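梅雨どきの台所、ぬか床とまな板と布巾のこと

更新:2019年6月8日

こんにちは。今年もじめじめした季節がやってきましたね。うちの台所は北向きで、窓がひとつしかなくて、しかもその窓のすぐ外に隣のおうちの塀があるんです。風が抜けない! 引っ越してきた最初の年は、流しの下を開けるたびにもわっとした空気が出てきて、ほんとうに泣きそうでした。

それから毎年ちょっとずつやり方を変えてきて、ようやく「まあ、これなら夏まで持つかな」というところまで来ました。前に書いた冬の乾物の回にコメントで「梅雨の話もぜひ」といただいていたので、思いつくまま書いていきます。長いです。お茶でも飲みながらどうぞ。

【まな板は立てる、でも壁につけない】

木のまな板、好きなんです。包丁の当たる音がやわらかくて。ただ、梅雨の木のまな板は油断するとすぐ黒い点々が出ます。あれ、出てしまうと漂白してもなかなか消えません。私は一枚目をそれでだめにしました。

使う前にまず水でさっとぬらして、布巾で軽くふく。乾いたまま切ると、にんじんの色や魚のにおいがしみこみやすいんです。使い終わったらすぐに水で流して、たわしで木目に沿ってこすります。お湯はそのあと。最初から熱いお湯をかけると、肉や魚のたんぱく質が固まってしまって、かえって落ちにくくなるんですよね。私は長いことこれを逆にやっていました。母にも「あんた、お湯が先じゃないよ」と電話口で言われたくらいで。

洗ったら水気をふいて、立てて乾かします。ここで壁にぺたっと寄りかからせると、くっついた側だけいつまでも湿っています。うちは割りばしを二本、まな板の下にかませて、壁からも指一本ぶん離しています。木目が縦になるように立てると水が下に落ちやすいです。下の端っこがいちばん乾きにくいので、寝る前に一度ひっくり返して上下を入れかえます。

直射日光には当てないほうがいいです。晴れ間がうれしくてベランダに出しっぱなしにしたら、見事に反りました。切るたびにカタカタ鳴るまな板で半年すごしましたよ、もう。

においが気になってきたら粗塩をひとつかみふって、切ったレモンの残りでこすります。レモンがなければお酢を含ませた布巾でもいいです。そのまましばらく置いて、水で流しておしまい。お酢と塩素系の漂白剤は絶対に一緒に使わないでくださいね。有毒なガスが出ます。レモンも同じです。同じ日にやるのもやめておいたほうが安心です。

【布巾は数を持つのがいちばん楽】

以前の私は、お気に入りの布巾を二枚くらいで回していました。でも梅雨はとにかく乾かない。半乾きをまた使って、あのぞうきんみたいなにおい、わかりますよね?

思いきって14枚そろえたら、悩みの大半がなくなりました。朝、昼、夜とどんどん替えて、使ったものは広げてかごのふちにかけておき、夜にまとめて洗うだけ。白で同じものをそろえると、たたんだときも気持ちがいいです。うちのはLilierという小さなお店の蚊帳生地のもので、最初は糊がきいてごわごわしているんですが、何度か洗うとふにゃっと手になじんできます。

においがついてしまったら煮洗いです。大きめの鍋に水をはって粉せっけんを少し、布巾を入れて弱めの火にかけます。沸騰したら火を弱めて、くつくつと10分くらい。吹きこぼれやすいのでそばを離れないでください。アルミの鍋はせっけんのアルカリで黒ずむので、ステンレスかほうろうで。そのまま冷まして、よくすすいで、干します。煮洗いした日の布巾って、ちょっとお米が炊けたときみたいな匂いがしませんか。私だけかな。

色柄ものやレースのついたものは煮ると色が出るので、酸素系の漂白剤をお湯に溶かしてつけ置きします。お湯は50度。ぬるいと効きが悪いし、熱すぎても泡がいっぺんに出てしまうみたいです。
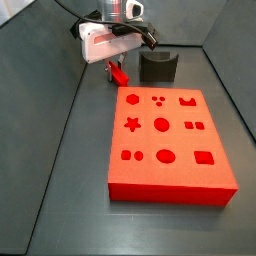

干すときは角と角をずらして、三角に垂らすようにすると乾きが早いです。ぴったり半分に折ってかけると、内側がいつまでも湿ったまま。洗濯ばさみで片側だけつまんで、下をひらひらさせておくのでもいいです。扇風機の風を弱で当てておけば、雨の日でも朝には乾いています。

【ぬか床、夏を越させる】

さて、ここからが本題かもしれません。ぬか漬けです!

うちのぬか床は今年で3年目になります。料理教室で知り合ったズザンナさんという方に種をひと握り分けてもらったのがはじまりで、ズザンナさんはきゅうりを塩水で漬けて発酵させるお国の漬物も上手なんですが、その話はまた今度。

ぬか床は気温が上がると元気になりすぎます。冬は一日おきでも平気だった子が、梅雨に入ったとたん、朝混ぜて夕方のぞいたらもうツンとすっぱい。かわいいけれど手がかかります。

かき混ぜるのは朝と晩の一日二回。底のぬかを上に、上のぬかを底に、と入れかえるつもりで。ぐるぐるこねまわすのとはちょっと違うんです。底と側面に手を差しこんで、持ち上げて返す。混ぜ終わったら表面を平らにならして、手のひらでぎゅっと押さえて空気を抜きます。容器の内側についたぬかは、かたくしぼった布巾かキッチンペーパーでふきとってください。ここからカビが来ます。ほんとに、いちばん来るのはここです。

すっぱくなりすぎたときは、粉からしを小さじに山盛り一杯。あるいは卵の殻。殻はよく洗って、内側の薄い皮をはがして、お湯でゆでてから乾かして、手で細かくくだいて混ぜます。私は皮をはがすのが面倒で一度そのまま入れたことがあるんですが、なんだか妙なにおいになったのでおすすめしません。

水が浮いてきたら、キッチンペーパーに吸わせるか、ぬかを足します。足すときは塩も忘れずに。塩が足りないと夏は一気に傷みます。味見をして「ちょっとしょっぱいかな」と思うくらいでいいと思います。干ししいたけをひとつ埋めておくと水を吸ってくれて、そのしいたけは煮物に使えるし、ぬか床のほうもうまみが増えて、いいことばかりです。昆布の切れ端もよく入れています。

表面に白い膜が出ることがありますよね。薄くてさらっと白いものなら、たいていは産膜酵母といって、少しなら混ぜこむ方も多いです。私は厚くなっていたら上をすくって捨ててしまいます。青や黒、ピンク、ふわふわと毛の生えたものはカビなので、これは食べずにあきらめましょう。もったいないんですけどね。

留守にするときは冷蔵庫です。表面に塩を薄くふって、ラップをぴったりはりつけて、ふたをして野菜室へ。帰ってきたら上の塩のところを取りのぞいて、捨て漬けの野菜を一度入れてあげると機嫌が戻ります。キャベツの外葉でじゅうぶん。

ちなみに漬け時間、この時期のきゅうりなら朝入れて夕飯にはもう食べごろです。なすは皮を塩でこすってから入れると色がきれい。みょうがは丸ごと、オクラは板ずりして生のまま。うちでいちばん人気なのは山芋で、皮をむいて縦に割って一晩。しゃくしゃくして、夫がほとんどひとりで食べてしまいます。

【粉ものと乾物は冷蔵庫に引っこし】

小麦粉やお好み焼き粉、梅雨の間は冷蔵庫に入れています。開封した粉を常温に置いておくと、目に見えないくらい小さなダニがわくことがあるんだそうです。特にだしや砂糖の入ったミックス粉。輪ゴムで口をしばっただけの袋はすきまだらけなので、ふたのきちんと閉まる容器か、チャックつきの袋に移します。

出し入れは手早く。冷えた粉を長いこと外に置いておくと、袋の内側に水滴がついて固まってしまいます。使うぶんだけはかったら、すぐ戻す。

お茶の葉とコーヒーは悩ましいところで、冷蔵庫に入れるとほかの食べもののにおいを吸います。私は小さい缶に一週間ぶんだけ出して、残りは袋のまま二重にして冷凍しています。出すときは、袋ごと室温に戻ってから開けてくださいね。

海苔は湿気たら佃煮にします。ちぎって、水としょうゆとみりん、お砂糖を少しで、とろとろになるまで煮るだけ。しょうがを入れてもおいしいです。これがやりたくて海苔が湿気るのを待っているふしもあります(笑)。

塩が固まったときは、フライパンで軽く炒ってから瓶に戻します。炒った米をお茶パックに入れて瓶に忍ばせておくのもいいです。お砂糖のほうは逆で、乾燥すると固まるんですよね。霧吹きでほんの少し湿らせるか、食パンのかけらを一緒に入れて一晩おくと、ほろほろに戻ります。

【流しの下、開けておく日をつくる】

いちばん苦労した流しの下。ここには食べものを置くのをやめました。お米もしょうゆも、みりんの買い置きも全部引っこし。今あるのは鍋とざるとボウル、それから洗剤の予備だけです。

晴れた日、または除湿機をかける日に、扉を全開にして半日。引き出しも少しずつ引いておきます。足元に扇風機を置いて中に風を送ると、においがすっと軽くなります。棚板にはすのこを敷いて、鍋の底が直接つかないようにしています。このすのこはCorkikの棚用のもので、サイズが合わずに少しのこぎりで切りました。切り口は紙やすりで丸めておくと、布巾がひっかからなくていいですよ。

湿気とりは、重曹を広口の瓶に入れて、ガーゼでふたをしただけのもの。劇的に効くわけじゃないけれど、においはけっこう取れます。固まってきたら、そのまま流しや排水口の掃除に使えるのがうれしい。瓶の底にマスキングテープを貼って、入れかえた月を書いておくと忘れません。うちのは「3月」のまま止まっていました。今日替えます。

排水口は、夜の片づけの最後に重曹をふって、クエン酸水かお酢をかけて、しゅわしゅわしている間にコップを拭く。それから水を多めに流します。ゴミ受けは網の目が細かいものより、浅くて平らなものに替えたらぬめりが減りました。毎日捨てる気になる、というのが大きいのかも。

【包丁と木べら】

包丁はさびますよね、この時期。うちの菜切りは鋼なので、トマトやレモンを切って放っておくと、ほんの数分で色が変わります。切ったらふく、切ったらふく。洗い終わりに熱めのお湯をかけて、布巾で刃元と柄の境目までしっかりふきます。この境目に水がたまりやすいんです。点さびが出たら、クレンザーをつけたコルク栓か、大根の切れ端でこすると落ちます。刃のほうに手をすべらせないよう、峰から刃に向かって、ゆっくりね。

木べらや菜箸は、瓶にぎゅうぎゅうに立てておくと根元が黒くなります。乾くまでは寝かせて、乾いてから瓶へ。瓶も間をあけて二つに分けました。引き出しにしまうのは、梅雨が明けるまでお休みです。

木のスプーンやお椀の油の手入れは、くるみをガーゼに包んで金づちでたたいて、しみ出た油で磨きます。乾性油なのでべたつきにくくて、色がしっとり深くなります。くるみアレルギーの方がいるおうちでは使わないでくださいね。うちでは姪が遊びに来る食器だけ、えごま油にしています。塗ったら乾いた布でよくふきとって、風通しのいいところに何日か置いておきます。油を吸った布は丸めて捨てると熱を持つことがあるので、水にひたしてから捨ててください。

【お弁当とごはんの話を少し】

炊いたごはんの保温、夏場は早めに切り上げて冷凍しています。熱いうちにラップで平たく包んで、湯気ごと閉じこめて、粗熱がとれたらすぐ冷凍庫。平たくするのがこつで、まん中だけ冷たいおにぎりみたいになりません。

お弁当は、おかずをしっかり冷ましてから詰めます。時間がないときは金属のバットに広げて、保冷剤の上に置いてうちわであおぐ! 朝からなにをやっているんだろうと思いますが、早いです。汁気のあるものには、すりごまやかつお節、とろろ昆布を下に敷いて吸わせます。ミニトマトはへたを取ってから洗って、よくふいて丸ごと。切り口があるとそこから水が出ます。

おにぎりはラップで。お酢を少しだけ炊飯のときに入れておくと持ちがよくなると言いますね。お米二合に小さじ一杯なら、すっぱさはわかりません。梅干しはまん中に一粒入れるより、ほぐして全体に混ぜたほうが安心かなと思って、私はそうしています。

作り置きのおかずは、容器に移す前に、容器と取り箸に熱湯をかけて乾かしておきます。食べる前に中まで熱々に温め直すのもお忘れなく。カレーやシチューの鍋をひと晩コンロに置きっぱなしにするのは、この季節はやめましょう。浅い容器に小分けして、氷水に当てて、早く冷まして冷蔵庫へ。以前の私は「明日の朝火を入れれば大丈夫」派だったんですけれど、熱に強い菌もいると聞いてからはこわくなりました。

【いただいた質問から】

「ぬか床の容器はなにがいいですか」

うちはほうろうです。においがつきにくくて、冷蔵庫に入れても軽い。ただ、ぶつけて欠けるとそこからさびるので、洗うときはそっと。陶器のかめは温度が変わりにくくてすてきですが、私の腕では持ち上がりません。プラスチックの保存容器でもちゃんと漬かりますから、まずはおうちにあるもので始めてみてください。

「梅仕事の瓶の消毒、煮沸できない大きさのときは?」

きれいに洗って完全に乾かしてから、食品に使えるアルコールか度数の高い焼酎を含ませたペーパーで、内側とふたをていねいにふいています。厚い瓶に急に熱湯をかけると割れることがあるので、お湯を使うならぬるいお湯から少しずつ慣らしてください。ふたのパッキンは外して別に洗うこと。溝に去年のシロップが残っていたりします、ええ、うちのことです。

「布巾の漂白、どのくらいの回数で?」

煮洗いは、においが気になったときと、なんとなく台所をすっきりさせたいとき。決めてしまうとしんどくなるので、うちは気分です。毎日のぶんはせっけんでもみ洗いして、すすいで、干す。それで足りています。

梅の話が出たついでに、今年の南高梅は来週届く予定です。かごを洗って、塩をはかって、重石を物置から出してこないと。赤じその出まわる時期とうまく合うかどうか、毎年それだけが心配で、八百屋さんの前を通るたびにのぞきこんでいます。届いたらまた書きますね。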